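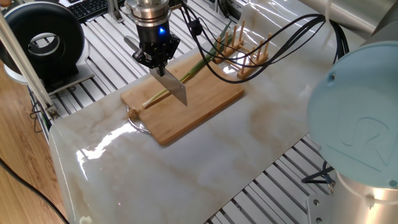
Cleaver, bamboo board, one green onion.

The recipe said 15 minutes. I started at half past six with a clean counter and a good attitude, and we ate at ten to eight. I am a competent cook. I have owned the same skillet for 17 years and have never once set fire to a towel. I still want to know who these people are who can get dinner on the table in a quarter of an hour, and whether they are well.

The trick is in the ingredient list. "Two onions, finely chopped." "A bunch of scallions, trimmed and sliced on the bias." "Three carrots, cut into matchsticks." Each of those commas is hiding a chore. The clock in a recipe starts when the oil goes into the pan, and everything before that is assumed to have taken place in some other house, possibly overnight, possibly by elves.

I brought this up with Rehema Chege, who wrote recipes for a supermarket magazine for a long stretch and is now free to talk. She told me the times were set before the dishes were. The page was called "Weeknight" and weeknight meant short, so a stew that needed most of an hour was turned down or, worse, adjusted. "Nobody ever wrote in about the salt," she said. "They wrote in about the carrots."

My brother-in-law Teodor takes the other side. He thinks the number is a kind of encouragement, like a doctor saying this won't hurt. If the page told you the truth you would order noodles, and the noodle place does very well already. He may have a point, though I notice he makes it from the couch while I peel the ginger.

What bothers me is what the lie does to people who are just learning. My niece made a curry in March from a book with 214 recipes in it, every one of them supposedly quick. She was still picking the skins off garlic when the book had her serving. She decided she was bad at cooking. She was slow at garlic, like every person who has not yet peeled a lot of garlic, and the book could have mentioned it in one line.

So here is my modest demand. Print two numbers. One for the stove and one for the knife, and let the knife number be set by an ordinary person with an ordinary drawer, who has to wash the board first and can't find the peeler. I would trust a book like that. I would probably buy it twice.

Until then I multiply by three and tell everyone we're eating at eight. Last night we were ready 10 minutes early, and no one was home yet.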